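Chapter 7
Planning the Arms in Simulation

In this chapter
7.1 Why the model comes before the metal
7.2 Choosing a practice room
7.3 Reach, height and the edge of the counter
7.4 The view from the robot
7.5 Moving from the model to the bench

By the end of Chapter 6 the mobile base should be driving under its own power, stopping when the red button is pressed, and holding a charge long enough for an evening's work. The base can now carry a body, and the body can carry two arms. Readers working at home will be tempted to bolt the arms on at once. This course asks them to wait. A shoulder plate drilled in the wrong place costs a sheet of aluminum and most of a weekend, while the same mistake in a simulated robot is corrected by changing one number and loading the file again.

The build followed in this part of the book was carried out at the Keltwood shared workshop by Manon Desjardins and Takeshi Kudo. Their robot, which they named Orneck, was designed to clear light objects from a kitchen counter. Desjardins was responsible for the body and shoulders and Kudo for the control software. Neither had built a robot with arms before, and their workshop log records several early errors that are useful to study. The first concerned the height of the shoulders. On paper, each arm had a reach of 660 millimeters, and the builders assumed that this would be enough for any household counter. They had measured from the center of the shoulder joint. They had not allowed for the depth of the body, which keeps the joint some distance back from whatever the robot is facing.

To test the design, Kudo loaded the model into a simulated kitchen and drove it up to the counter from several directions. The room was furnished with ordinary objects of different shapes, among them a frying pan, a bowl and a glass. A mixture of this kind is recommended for all readers. A tall, narrow object and a wide, shallow one place different demands on the wrist, and an arm that handles one well may be unable to approach the other.

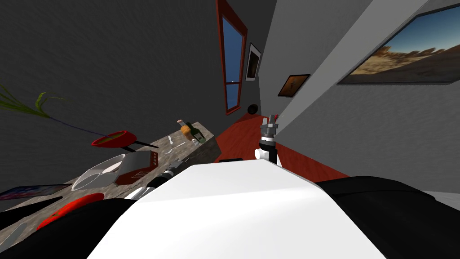 Figure 7.1. Simulated kitchen seen over the robot's white body, with one gripper pointing upward and the other arm's wrist toward the counter.

Views such as Figure 7.1 are harder to read than a side drawing, and students should practice with them early. The room appears strongly tilted, and the body and shoulders fill much of the lower part of the view. Before judging any distance, find the line of the counter and the surface of the floor, and then locate each arm in relation to them. Section 7.4 returns to this skill and sets out a method for checking what the shoulders hide.

The log shows that 39 trial positions were saved before the builders agreed on a shoulder height. Of the two plate designs they compared, the narrower was chosen. It measured 488 millimeters across and allowed the robot to pass through the workshop's inner door – a requirement that had been left out of the first plan entirely.

Before beginning Section 7.1, readers should have the following ready:

A working copy of the base model from Chapter 6
The height and depth of the counter or bench the robot will use
The width of the narrowest doorway on its route
A notebook for recording each trial position and its result

Builders who share a workshop should also agree on who may change the model file. At Keltwood, changes were made by one person at a time and entered in the log with initials. The practice is described in Section 7.5, together with the checks to be completed before any plate is cut.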